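Budget for the Bench, and Then for the Arm

By Ewurabena Wumbei
Thursday, February 15, 2018

Every February the departments of the Gildale Technical Institute submit their equipment requests for the coming year, and every February the largest line on the largest request is a robot arm. The reviewers spend most of their time on that line. They compare payload, reach and warranty, and they ask for a second quotation. The remaining items are approved in a few minutes under the heading "accessories." I believe this order of attention should be reversed.

The arm is the part of the purchase least likely to surprise us. Its price is published, its service life is known, and two suppliers will compete for the order. The surprises lie in what is placed under it, around it and on the end of it. When Nabil Daher reviewed last year's spending for the Fadthorpe laboratory, he found that a fixtures and consumables line approved at $1,860 had been exhausted before the end of the first term. Another $2,000 was then moved out of the travel budget to cover clamps, hoses, cable ties and test objects. No one had acted improperly. The request form had simply offered no place to write these things down.

What the form leaves out

A bin-picking station has modest-looking needs. The bin must stay put while an arm works inside it, and the cables and hoses must be able to move with the arm. The objects to be picked must differ enough in shape and surface to make a trial worth running — a soft curve, a hard corner, a ring, an open rim. A cup and a building block cost almost nothing, but they are lost, worn and replaced all year, and someone must be authorized to buy them.
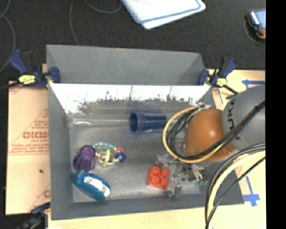

What the form should ask

I would propose a second page, to be completed before any quotation for an arm is accepted. It would ask how the work area is to be held in place and with what. It would ask for the routing of cables and hoses, with spares priced separately. It would ask for a list of test objects and a yearly allowance to replace them. Finally, it would ask how many hours of technician time are expected each month, and from whose budget those hours will come.

Yara Srour has objected that a second page will slow down departments that are already short of time. The objection is fair, and for requests of a few hundred dollars I would waive the page entirely. For a complete station, however, one afternoon of planning is a small price. The Skistberg campus waited 4 weeks last spring for a mounting plate that had not been ordered with its arm, and the arm remained in its crate for all of that time.

There is also the matter of lighting and surfaces. A polished bin wall can throw glare back toward a camera, and a department may find that it needs a different liner or a shaded lamp. Such changes are cheap if money has been reserved for them. I would ask that each station carry a reserve for this purpose, held by the laboratory and spent without further approval up to $100 per item.

The present form will be used again this year, and requests close at the end of the month. Departments planning a station may attach the additional information voluntarily, and I would urge the reviewers to read those pages first.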